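News > Community > Tierney

Tierney tool library opens a kitchen and bath shelf

The tool library on Drerkent Street in Tierney has added a shelf of kitchen and bathroom repair supplies that members can borrow or use up at home. The shelf opened to members in May 2024 and is on the left as you come in, next to the ladders.

Until now the library lent mostly garden and woodworking tools. Members who rent had been asking for help with smaller indoor jobs, such as scrubbing grout, patching nail holes and touching up paint before a move-out inspection. A neighborhood grant of $1,899 paid for the first round of supplies and for the shelving itself.

Borrowers can take home grout brushes, putty knives, sanding blocks, caulk guns, small levels and a stud finder. Items go out for 20 days at a time and can be renewed once if no one else is waiting. Things that get used up, including spackle, wood glue and cleaning powder, are handed out in small amounts from larger tubs. Members are asked to bring their own jar or squeeze bottle to fill. A limited supply of empty bottles is kept at the desk for people who forget.

The library has also put together a move-out kit that fits in one tote. It holds a scraper, a brush, two cloths, a sanding block and a printed checklist. There are three of these kits, and they need to be reserved ahead. July is expected to be the busiest month for them, when many leases in Tierney end.
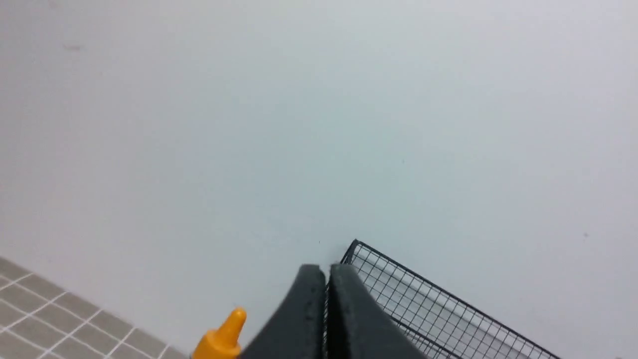 The checklist goes through an apartment one room at a time and starts with floors and walls. It suggests sweeping tile before any wet cleaning, scrubbing the grout lines with a stiff brush, and wiping small smudges off pale surfaces with a damp cloth before reaching for anything stronger. A short section at the end covers what to leave for the landlord, including loose tiles, damaged outlets and anything behind a wall.

Brerketti, the hardware store on the same block, is giving members a discount on refills of caulk and spackle when they show a library card. Vivumix, a paint shop near the bus station, has donated sample pots in white, off-white and light gray. Those are free, one per household.

Membership is open to anyone living in Tierney or the streets just outside it. The library has 800 members. New members need a photo ID and something with their current address on it. There is no yearly fee, though late returns are charged by the day.

Brushes and scrapers should come back rinsed and dry. Anything broken should be returned as well, with a note saying what happened, so that it can be fixed or replaced.

Contact the newsroom | Copyright Tierney Neighborhood News | Back to top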